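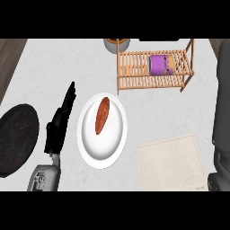 Protokoll der Sitzung der Arbeitsgruppe Zweiarmige Manipulation
Verbundvorhaben Evora, Teilvorhaben Simulation und Auswertung

Sitzungstermin: Januar, 10:00 Uhr
Ort: Besprechungsraum des Teilvorhabens, Standort Gristville, sowie Videokonferenz
Sitzungsleitung: Liesl Thaler
Protokollführung: Viola Greco
Anwesend: Jad Hourani, Hanne Hjaltadóttir, Liesl Thaler, Viola Greco
Per Videokonferenz zugeschaltet: Fouad Rizk (Firma Awwad)

Tagesordnung
TOP 1 Genehmigung des Protokolls der vorangegangenen Sitzung
TOP 2 Bericht zum Verfahren Hadov
TOP 3 Ergebnisse der Vergleichsreihe in der simulierten Küche
TOP 4 Bewertungsmaßstab und Umgang mit Teilerfolgen
TOP 5 Übertragung auf den realen Aufbau
TOP 6 Veröffentlichung
TOP 7 Verschiedenes

TOP 1 Genehmigung des Protokolls der vorangegangenen Sitzung

Frau Thaler eröffnet die Sitzung und stellt die Beschlussfähigkeit fest. Die Tagesordnung wird ohne Änderung angenommen. Zum Protokoll der vorangegangenen Sitzung liegt ein Änderungswunsch von Herrn Rizk vor: Unter dem damaligen TOP 3 soll es "Abbruch durch Zeitüberschreitung" statt "Abbruch durch Kollision" heißen. Die Änderung wird übernommen, das Protokoll im Übrigen einstimmig genehmigt.

TOP 2 Bericht zum Verfahren Hadov

Herr Hourani berichtet über den Stand des Verfahrens. Hadov trennt die Entscheidung darüber, welcher der beiden Arme einen Gegenstand aufnimmt, von der eigentlichen Bahnerzeugung. Ein vorgeschaltetes Modul bewertet vor jedem Greifvorgang für beide Arme die Erreichbarkeit, den freien Anfahrweg und die zu erwartende Endlage des Greifers. Erst danach wird die gelernte Bewegungsstrategie des gewählten Arms aufgerufen. Der jeweils andere Arm erhält für die Dauer der Bewegung eine Sperrzone, die sich mit dem bewegten Arm mitführt.

Gegenüber der im Vorjahr vorgestellten Fassung wurden zwei Änderungen vorgenommen. Die Bewertung erfolgt nun auch während der Bewegung, sodass eine Zuweisung vor dem Schließen des Greifers noch zurückgenommen werden kann. Ferner wird die Ausrichtung länglicher Gegenstände als eigene Größe geführt. Herr Hourani begründet dies mit den Fehlgriffen an Brötchen und liegenden Dosen, bei denen die frühere Fassung den Schwerpunkt zwar richtig geschätzt, die Greiferbacken jedoch längs statt quer angesetzt hatte.

Frau Hjaltadóttir fragt nach dem Verhalten bei gleich hoher Bewertung beider Arme. Herr Hourani erläutert, dass in diesem Fall der zuletzt unbewegte Arm den Vorzug erhält. Eine Begründung aus den Daten gebe es dafür bisher nicht, die Regel sei aus Gründen der Nachvollziehbarkeit gewählt worden. Die Arbeitsgruppe nimmt den Bericht zur Kenntnis und bittet um einen entsprechenden Hinweis in der Verfahrensbeschreibung.

TOP 3 Ergebnisse der Vergleichsreihe in der simulierten Küche

Frau Hjaltadóttir stellt die Auswertung vor. Gerechnet wurden 2.000 Durchläufe, verteilt auf 12 Aufgaben, jeweils mit veränderter Ausgangslage der Gegenstände auf der Arbeitsplatte. Beide Verfahren - Hadov und das bisherige Vergleichsverfahren mit fester Seitenzuteilung - erhielten dieselben Ausgangslagen. Die Höchstdauer je Durchlauf betrug 90 Sekunden simulierter Zeit.

Bei Aufgaben, die sich mit einem Arm lösen lassen, liegen beide Verfahren nahe beieinander. Ein Vorteil von Hadov zeigt sich vor allem dort, wo der Gegenstand im Bereich zwischen den Armen liegt oder wo ein Hindernis den direkten Anfahrweg der an sich näheren Seite verstellt. Die feste Seitenzuteilung führte hier wiederholt zu gestreckten Armstellungen, aus denen heraus kein stabiler Griff gelang.

Als besonders schwierig erwies sich die Aufgabengruppe mit dem Abtropfgestell. Die schmalen Streben liegen dicht beieinander, und ein zylindrischer Gegenstand, der quer darauf liegt, lässt nur einen kleinen Spielraum für die Greiferfinger. In mehreren Durchläufen fuhr der Greifer die Dose in korrekter Ausrichtung an, berührte beim Absenken jedoch zuerst eine Strebe. Frau Hjaltadóttir führt dies auf die vereinfachte Kollisionsgeometrie des Gestells zurück, in der die Zwischenräume enger ausfallen als in der dargestellten Geometrie. Herr Rizk hält dagegen, dass ein Teil der Fehlversuche auch bei korrigierter Geometrie auftrete, und verweist auf die von der Firma Awwad nachgerechneten Stichproben. Eine Einigung über die Ursache wird nicht erzielt.

Bei den Aufgaben mit Brötchen und Teller wurden zwei Fehlerarten unterschieden: das Verschieben des Tellers durch den aufsetzenden Greifer und das Wegrollen des Brötchens beim Schließen der Finger. Die erste Fehlerart ist mit der neuen Fassung deutlich zurückgegangen. Die zweite tritt weiterhin auf, insbesondere bei diagonal liegendem Brötchen. Frau Greco regt an, die Reibungswerte der Brötchenoberfläche zu prüfen, die seit Beginn des Vorhabens unverändert aus der ersten Objektbibliothek übernommen wurden.

Frau Thaler bittet darum, die Ergebnisse in der Zusammenstellung für den Lenkungskreis nach Aufgaben getrennt auszuweisen. Ein Gesamtwert über alle Aufgaben sei in der Vergangenheit missverstanden worden. Frau Hjaltadóttir sagt dies zu.

Beschluss 1: Die Aufgabengruppe mit dem Abtropfgestell wird mit verfeinerter Kollisionsgeometrie vollständig neu gerechnet. Bis zum Vorliegen der neuen Werte werden die bisherigen Ergebnisse dieser Gruppe nicht nach außen gegeben. Einstimmig angenommen.

TOP 4 Bewertungsmaßstab und Umgang mit Teilerfolgen

Bislang gilt ein Durchlauf als erfolgreich, wenn sich der Gegenstand am Ende im Zielbereich befindet und kein Arm mehr in Bewegung ist. Frau Greco weist darauf hin, dass damit auch Durchläufe als Erfolg zählen, in denen der Gegenstand in den Zielbereich geschoben oder fallen gelassen wurde. Sie schlägt vor, eine zweite Kennzahl einzuführen, die einen geschlossenen Griff und ein kontrolliertes Ablegen voraussetzt.

Herr Hourani unterstützt den Vorschlag, möchte die bisherige Kennzahl aber zur Vergleichbarkeit mit den älteren Reihen beibehalten. Herr Rizk erkundigt sich, ob Übergaben von einem Arm zum anderen als ein Griff oder als zwei Griffe gewertet werden. Nach längerer Aussprache besteht Einvernehmen, dass jede Übergabe gesondert erfasst wird und für die Gesamtwertung allein das abschließende Ablegen maßgeblich ist.

Offen bleibt die Frage, wie Durchläufe zu behandeln sind, in denen nicht beteiligte Gegenstände verschoben wurden. Die Protokolldateien enthalten die hierfür nötigen Lagedaten, ein Grenzwert ist jedoch nicht festgelegt. Frau Hjaltadóttir wird einen Vorschlag ausarbeiten.

Beschluss 2: Neben der bisherigen Erfolgsquote wird künftig eine strenge Erfolgsquote nach dem Vorschlag von Frau Greco ausgewiesen. Angenommen bei einer Enthaltung (Herr Rizk).

TOP 5 Übertragung auf den realen Aufbau

Herr Rizk berichtet über die Vorbereitungen bei der Firma Awwad. Die beiden Arme sind montiert, die gemeinsame Kalibrierung steht noch aus. Für eine erste Erprobung schlägt er 10 Wiederholungen je Aufgabe vor, beschränkt auf diejenigen Aufgaben, die in der Simulation auch nach der strengen Quote stabil gelöst werden. Ein Nachtraining mit realen Daten soll in diesem ersten Schritt unterbleiben, damit der Abstand zwischen Simulation und Wirklichkeit unverfälscht gemessen werden kann.

Frau Thaler fragt nach der Absicherung. Die mitgeführte Sperrzone sei Teil des Verfahrens und könne eine unabhängige Sicherheitsabschaltung nicht ersetzen. Herr Rizk bestätigt, dass eine von der Steuerung getrennte Kraftbegrenzung vorgesehen ist und vor dem ersten gemeinsamen Betrieb beider Arme abgenommen wird. Die Abnahmeunterlagen werden der Arbeitsgruppe vorgelegt.

Herr Hourani gibt zu bedenken, dass die Beleuchtung in der Simulation sehr gleichmäßig und die Schatten weich seien. Helle Gegenstände auf heller Arbeitsplatte, etwa der weiße Teller, könnten unter realem Licht schlechter erkannt werden. Er empfiehlt, vor der Übertragung eine Reihe mit veränderten Lichtverhältnissen zu rechnen. Der Vorschlag findet Zustimmung. Über den Umfang verständigen sich Herr Hourani und Herr Rizk bilateral.

Beschluss 3: Die Erprobung am realen Aufbau beginnt nach Abnahme der Kraftbegrenzung mit dem von Herrn Rizk vorgeschlagenen Umfang. Einstimmig angenommen.

TOP 6 Veröffentlichung

Der Entwurf des Fachbeitrags liegt in einer ersten Fassung vor. Der Methodenteil ist weitgehend abgeschlossen, der Ergebnisteil ist nach Beschluss 1 und Beschluss 2 zu überarbeiten. Frau Greco übernimmt die Schlussredaktion. Die Reihenfolge der Nennungen wird wie im Kooperationsvertrag vorgesehen gehandhabt. Die Aufgabenbeschreibungen und Ausgangslagen sollen zusammen mit dem Beitrag öffentlich zugänglich gemacht werden. Für die Objektmodelle ist die Rechtelage vorab zu klären, insbesondere bei etikettierten Verpackungen.

TOP 7 Verschiedenes

Die Rechenzeit am Standort Gristville steht wegen Wartungsarbeiten am Samstag nicht zur Verfügung. Laufende Reihen sind vorher zu sichern.

Frau Hjaltadóttir bittet um einheitliche Benennung der Arme in allen Auswertungen. Maßgeblich ist künftig die Sicht der Deckenkamera der Simulation, also "links" und "rechts" im Bild von oben.

Offene Aufgaben
Hourani: Ergänzung der Verfahrensbeschreibung zur Regel bei Gleichstand; Reihe mit veränderten Lichtverhältnissen
Hjaltadóttir: Neuberechnung der Aufgabengruppe Abtropfgestell; Vorschlag zum Grenzwert für verschobene Gegenstände
Greco: Prüfung der Reibungswerte; Schlussredaktion des Beitrags
Rizk: Übersendung der nachgerechneten Stichproben; Abnahmeunterlagen der Kraftbegrenzung
Thaler: Klärung der Rechte an den Objektmodellen; Zusammenstellung für den Lenkungskreis

Ende der Sitzung: 12:00 Uhr

Für das Protokoll: Viola Greco
Gesehen und freigegeben: Liesl Thaler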